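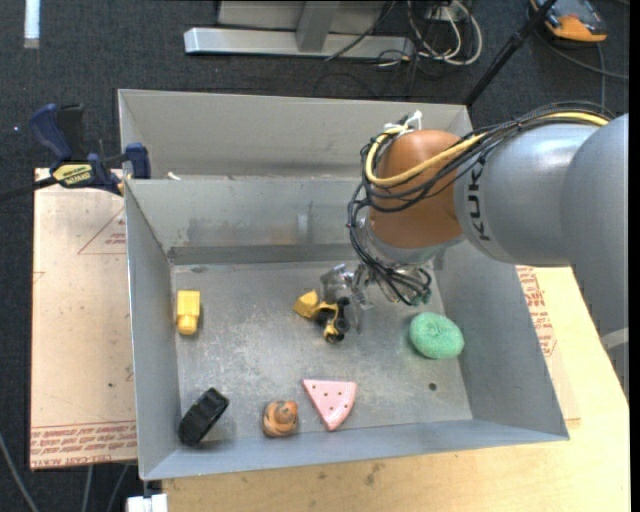 *Kleinkram im großen Fach: Spielzeug, Gummiring, grüner Scheuerschwamm*

Stand: 8. Dezember 2019

So, jetzt kommt endlich die Seite zum Kleinkram, die ich seit September vor mir herschiebe. Es geht um das Zeug, das man beim Aufräumen in der Hand hat und bei dem man nicht weiß, wohin damit. Ein Spielzeuglaster, ein Gummiring, ein Schwamm, irgendein Plastikteil, das bestimmt zu irgendwas gehört. Früher ist das bei mir alles in die Schublade unter dem Toaster gewandert, und die ging dann irgendwann nicht mehr auf (mit dem Kochlöffelstiel von oben reinstochern, kennt ihr bestimmt).

Seitdem schwöre ich auf die Wanne.

## Die Wanne

Eine Metallwanne mit schrägen Wänden und einem Steg, der ein schmales Fach von einem großen trennt, ist zum Sortieren einfach wunderbar. Flacher Boden, nichts kullert vom Tisch, und durch die schrägen Wände kommt man auch mit der ganzen Hand gut in die Ecken. Grau finde ich praktisch, darauf sieht man gelbe, grüne und rosa Sachen sofort. Eine schwarze Kiste hatte ich auch mal, da habe ich jeden Gummiring dreimal übersehen.

Ich kippe alles ins große Fach. Das schmale bleibt bei mir frei, bis ich weiß, was ich wirklich suche oder was noch repariert werden muss. Wenn ihr beide Fächer gleich vollmacht, habt ihr zwei Haufen und keine Ordnung, das habe ich lange genug so gemacht!

Wer keine solche Wanne hat: Ein tiefes Backblech geht auch, mit einem Stück Leiste quer drin. Oder eine alte Besteckschublade ohne Einsatz. Schuhkartons mag ich weniger, da sammelt sich der Sand aus den Spielsachen in den Ritzen und rieselt später unten raus.

Kratzer am Boden sind übrigens egal. Es gibt Leute, die legen ein Geschirrtuch hinein, damit nichts verschrammt, aber dann verhaken sich die Räder und man zieht das halbe Tuch mit raus. Ich lege lieber etwas **unter** die Wanne, wenn sie auf dem Holztisch steht. Ein altes Frotteehandtuch, einmal gefaltet, und der Tisch bleibt heil. Bitte nicht über die Platte schieben, immer anheben. Ich habe im Küchentisch eine Schramme, die ist so lang wie mein Unterarm, und die kriege ich mit keinem Wachs der Welt mehr weg.

## Erst nach Material, dann nach Zimmer

Das war für mich der größte Schritt. Ich habe jahrelang nach Zimmern sortiert, also Kinderzimmer, Küche, Bad, Werkstatt, und dann stand ich bei der Hälfte der Sachen da und habe überlegt. Gummiring? Kann alles sein. Jetzt mache ich zuerst Häufchen nach Material und putze auch gleich so:

- Hartplastik, also Bausteine, Fahrzeuge, Verbindungsstücke
- Gummi, also Reifen, Dichtungen, dicke Ringe
- alles Weiche
- Schwämme und sonstiges Putzzeug

Danach kommt erst die Frage, in welches Zimmer. Und da merkt man dann oft, dass es gar nicht mehr so viel ist!

## Spielzeugfahrzeuge sauber kriegen

Bagger, Radlader, Planierraupen und ihre ganze Verwandtschaft haben immer das gleiche Problem, und das sind die Räder. Hinter den Rädern sitzt alles. Haare, Fusseln, Krümel vom letzten Kindergeburtstag. Legt das Fahrzeug auf die Seite, dann kommt man prima dran. Mit einer Pinzette die Haare rausziehen, und wenn sie sich fest um die Achse gewickelt haben, vorher mit einer Nagelschere einmal durchschneiden.

Dann lauwarmes Wasser, ein Tropfen Spülmittel und eine alte Zahnbürste. Ich nehme das Spülmittel von Plurow, aber wirklich nur, weil es im Laden unten im Haus steht, jedes andere tut es auch. Die Rillen an der Schaufel von innen nach außen bürsten, sonst schiebt man den Dreck bloß tiefer hinein. Fahrzeuge mit Batteriefach kommen mir nie ins Wasser, die wische ich mit einem feuchten Lappen ab und fertig.

Trocknen lasse ich sie auf der Seite, und nach einer Stunde drehe ich sie einmal um. In den hohlen Kabinen steht nämlich gern noch Wasser, und das läuft einem dann über die Regalböden, wenn man zu früh einräumt.

## Bausteine und einzelne Plastikteile

Ein Wäschenetz! Alles rein, zubinden, im Waschbecken in warmem Wasser hin und her schwenken. Ich habe es auch in der Waschmaschine probiert, 30 Grad, ohne Schleudern, das ging schon, aber der Krach war furchtbar und ein Teil hatte danach eine Macke.

Für einzelne Teile, die zu nichts passen, habe ich eine kleine Dose mit Schraubdeckel von Witetti. Da kommen sie hinein und dürfen genau bis zum nächsten großen Aufräumen bleiben. Hat bis dahin keiner danach gefragt, gehen sie in die Kiste für den Flohmarkt. Meine Dose ist gerade so voll, dass ich sie mal auf die Küchenwaage gestellt habe: 654 Gramm! Lauter Teile ohne Zuhause.

## Gummi

Gummiringe und Spielzeugreifen bitte nicht auf die Heizung legen und auch nicht ans Fenster. Ich habe auf die Art einen ganzen Satz Einmachringe ruiniert, die waren hinterher bröselig wie Zwieback. Besser in eine Papiertüte oder eine Blechdose, kühl und dunkel.

Klebrig gewordene Reifen reibe ich mit einem Hauch Babypuder ein und klopfe sie dann ordentlich ab. Das hält ein paar Monate. Wenn das Gummi schon Risse hat, hilft auch das nicht mehr, dann weg damit. Und wer einen dicken, geriffelten Ring übrig hat: Der ist ein herrlicher Schraubglasöffner. Um den Deckel legen, zupacken, drehen. Hängt bei mir am Haken neben dem Herd und wird ständig gebraucht, vor allem für die Gurken.

## Der grüne Schwamm

Runde Scheuerschwämme mit Netzgewebe mag ich für Töpfe sehr. An Spielzeug kommen sie mir aber nicht! Lack und aufgedruckte Pünktchen sind damit schneller runter, als man gucken kann, und glänzendes Plastik wird stumpf. Für Metallwannen und Bleche sind sie dagegen bestens, sofern die nicht beschichtet sind.

Nach dem Spülen ausdrücken und hochkant hinstellen, dann kommt von beiden Seiten Luft dran. Im Spülbecken liegend fängt so ein Schwamm ruckzuck an zu müffeln. Einmal in der Woche kommt meiner bei 60 Grad mit den Geschirrtüchern in die Maschine. Wenn das Netz aufgeht und Fäden zieht, wandert er in die Werkstatt und macht dort noch eine Weile die Gartenschere sauber.

Ich kaufe sie im Viererpack bei Meesuk und schreibe mit wasserfestem Stift ein K oder ein B drauf, Küche oder Bad. Vertauscht haben wir sie seitdem nur einmal, und darüber wird bei uns nicht gesprochen.

## Kleines buntes Zeug

Spielessen, Schnecken, Tierchen, alles mit Muster. Hier bin ich vorsichtig und probiere erst an einer Stelle, wo man es nicht sieht. Ein feuchtes Mikrofasertuch reicht meistens. Klebt Kaugummi oder Knete dran, dann ab ins Gefrierfach für eine halbe Stunde, danach lässt sich das meiste abbröckeln. Knete in Ritzen hole ich mit einem Zahnstocher aus Holz heraus, Metall kratzt.

Weiche Sachen, die man zusammendrücken kann, nach dem Waschen gut ausdrücken und in ein Handtuch wickeln. Kommt beim Drücken schwarzes Wasser heraus, dann nicht lange fackeln, ab in den Müll.

## Wie lange das dauert

Mit Musik 5 Lieder. Ich stelle mir keine Uhr mehr, das hat mich nur nervös gemacht. Wanne auf den Tisch, auskippen, sortieren, und wenn das fünfte Lied aus ist, wird weggeräumt, auch wenn noch was liegt. Der Rest kommt ins schmale Fach und ist beim nächsten Mal zuerst dran.

Zum Schluss die Wanne selbst auswischen, ein Schuss Essig ins Wasser, gut nachtrocknen, vor allem unten am Steg. Da bleibt gern ein Streifen Wasser stehen und irgendwann hat man einen braunen Rand. Falls ihr den schon habt, ein Brei aus Natron und Wasser, zehn Minuten drauflassen, mit dem Scheuerschwamm abreiben.

Nachtrag: Es kam die Frage, ob man Gummiringe auch einfrieren kann. Habe ich nicht probiert. Wenn es jemand macht, bitte melden!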